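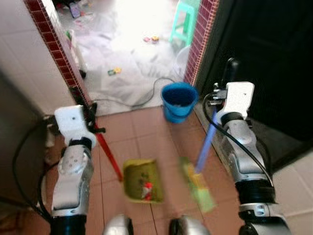 **Draswood, November** – I'm Sorcha Sutherland, I look after the hallways, landings and back rooms at Draswood, and I'm very pleased to tell you that our Doorways First cleaning scheme is now open to every household and small business in Surow!

If you've ever swept a tiled floor you'll know where the muck ends up. You can go over the middle of a room twice a day and it'll look lovely, and all the while there's a line of grit building up at the doorway, where people stop, turn round, drop things out of their pockets and carry on. I've been cleaning for a living for 9 years and I still start at the door. So when we put this scheme together with Lehner, who do our supplies, I asked if we could build the whole thing around that one spot.

## What you get

We come to you for a morning and do your doorways properly, inside and out. That means the floor on both sides, the step if you've got one, the tiled edges up to shoulder height and the door itself. Terracotta floors are very welcome (we have one ourselves, and dark red wall tiles either side of the doorway with it).

We work with ordinary things. A broom with plenty of bristle, a long-handled dustpan so you're not bent double, a bucket, cloths and a bottle of cleaner. I like a dustpan that already looks a bit used, if I'm allowed a preference. Ours is green and far from spotless, and it picks up sweet wrappers and crumbs as well as any new one would.

Gerardo Quiambao is running the bookings and he's asked me to say that you don't need to tidy first. Please don't! If there's paper on the floor we'll pick it up, and if the room behind the door is full of stuff we'll work up to it and leave your things where they are. Plenty of us have a room like that.

The order we go in is simple enough:

- Pick up anything big by hand – paper, packaging, lost gloves.
- Sweep towards the doorway from both sides, short strokes, with the dustpan laid flat on the tiles.
- Tap the broom out and go round the foot of each doorpost again, into the corners.
- Wipe down the tiles at the sides, paying attention to the grout, where pale lines show every mark against a dark tile.
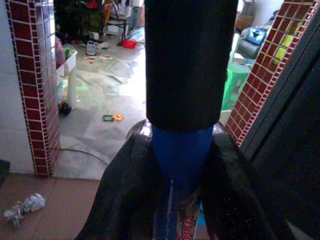 ## Where and when

We start in Surow this November, with mornings from 9 o'clock. There are 480 visits set aside for the first round and we hope to reach 3000 doorways before we stop for a rest. Flats with a shared entrance can book together, and it counts as one visit.

Veronika Hollenstein has already had her back entrance done. "I'd stopped seeing it, to tell you the truth," she told me. "Now I keep looking down when I come in with the shopping."

Bookings are through the Draswood front desk, in person or by phone. Ask for Gerardo, or for Hermine Zaugg in the afternoons, and let them know if your floor is tile, stone or wood so we bring the right broom.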